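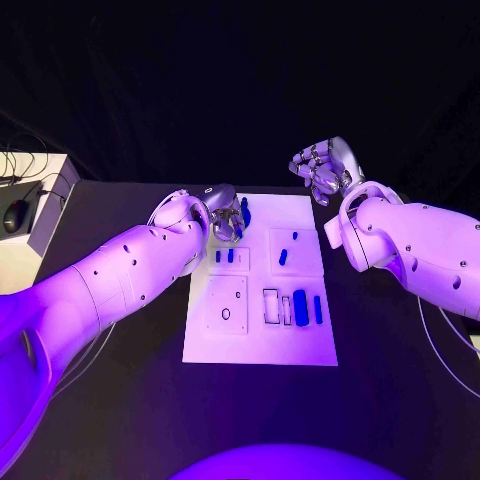 A white sheet on a dark tabletop under purple light.

Sequeira to Open Tabletop Finishing Plant in Inelport

New site will supply low-glare dark work surfaces to schools, print shops and public buildings

INELPORT – Sequeira, a maker of work surfaces for schools, print shops and public buildings, will begin production in February at a finishing plant in Inelport. The plant will apply and cure the company's low-glare coating, sold under the name Tirnley, on flat tabletops in dark colors. Finishing work now done at the company's older site in Narnirbridge will move to Inelport in stages.

The Inelport building was previously used as a cold store. It has been refitted with one coating line, a curing room and a packing hall. At full output the line will finish up to 900 tabletops a week. The Narnirbridge site will continue to cut and edge the boards and will send them to Inelport by road.

Tirnley is a water-based coating applied in two layers. The lower layer carries the color. The upper layer is clear and has a fine texture that scatters light from lamps and windows, so that a bright source overhead shows on the table as a soft patch instead of a sharp reflection. The effect is most useful on dark surfaces, where reflections are easier to see than on pale ones. It is also useful in rooms with colored lighting, such as stages, exhibit halls and display rooms.

"Most complaints we get about dark tables have to do with glare and fingerprints," said Natália Neves, head of product at Sequeira. "The texture handles the glare. Fingerprints were harder. The first version of the top layer held on to skin oil, and we changed the mix twice before it would wipe clean with plain water."

Before approving the coating for general sale, Sequeira ran a wear test on sample panels at Narnirbridge. Each panel was rubbed with a weighted pad for 3,000 strokes, wiped down, and compared with an unused panel from the same batch. Gloss was read at the center and at each corner. Panels that showed a polished track visible at arm's length were marked as failed. The test was repeated with the top layer applied thinner than specified, to find out how much variation the line could allow. The thinner panels failed at the corners first, and the spray pattern on the Inelport line has been set to overlap more at the edges as a result.

The coating is not meant for every use. It should not be used as a cutting surface, and it should not be placed in direct contact with cookware taken from a stove or oven. Strong solvents will soften the top layer. Sequeira recommends a damp cloth for daily cleaning and a mild dish soap for grease. Abrasive pads will raise the gloss of the surface in patches, and this cannot be reversed without refinishing.

Tabletops finished at Inelport will be offered in black, dark brown and dark gray. Pale colors will still be made at Narnirbridge with the company's standard finish. Customers who have open orders for dark tabletops do not need to change them. Part numbers, board sizes and hole patterns stay the same, and new tops can be fitted to frames bought earlier. There may be a slight difference in color between tops finished at the two sites. Buyers who are adding to an existing room should ask for a sample before they order.

The plant will employ 57 people when all shifts are filled. Hiring for line operators, maintenance staff and drivers is under way. Workers at Narnirbridge whose jobs are tied to the finishing line have been offered transfers to Inelport or retraining in the cutting and edging shop.

Aurora Moreira will manage the Inelport plant. She previously ran the finishing line at Narnirbridge and oversaw the fitting out of the new building.

"The old line was built for small boards and we stretched it well past that," Moreira said. "Long tops had to be turned around and sent through a second time, and you could sometimes see the join. The new line takes the longest board we sell in a single pass. The curing room is also sealed off from the packing hall, so we should see less dust in the top layer."

Air from the spray area passes through dry filters before it leaves the building. Wash water from the spray heads is collected, settled and used again for the first rinse. Used filters and settled solids are removed by a licensed waste carrier. The curing room is heated by electricity, and heat from its exhaust is used to warm the packing hall during the winter.

Finished tops will be packed face to face with a sheet of plain paper between them. Foam sheets, which were used in the past, left faint marks on the texture when stacks were stored for a long time, and have been dropped. Customers should store tops flat, with the paper left in place, until they are installed.

Sample panels of the three dark colors can be requested through the company's regular dealers. Dealers will receive updated care sheets and color cards ahead of the first shipment. Loading hours at the Inelport dock will be sent to carriers separately. The dock will not accept returns; these should still be sent to Narnirbridge.

About Sequeira
Sequeira makes tabletops, counters and work surfaces for schools, print shops and public buildings. The company cuts and edges its boards in Narnirbridge and sells through independent dealers.

Press contact
Natália Neves, Sequeira, Narnirbridge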